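Remote sessions move to the simulator

The Proltoddale group has moved its Tu demonstrations into the simulator while the real arms are away for service. An operator wears tracked gloves and steers both hands from a desk in the next room. Each run is saved as one demonstration, and a learning program is trained on the full set.

The February 2020 count stood at 3005 runs. After checking, 2877 were kept. Most of the rejected ones had a lag between the glove and the fingers. 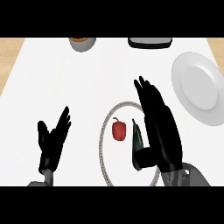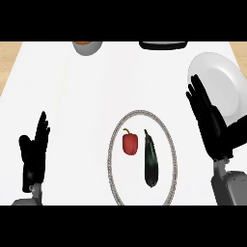

Two views from the simulated table task, with the red pepper between the robot's hands and the white plate at right.

New operators get 2 practice sessions before their runs count. Keep your wrists level when you start, and let go slowly, as the program copies hurried movements too. There are 8 places open for people who would like to learn, and no robotics background is needed. Sign up at the Istow office. The next group starts in July.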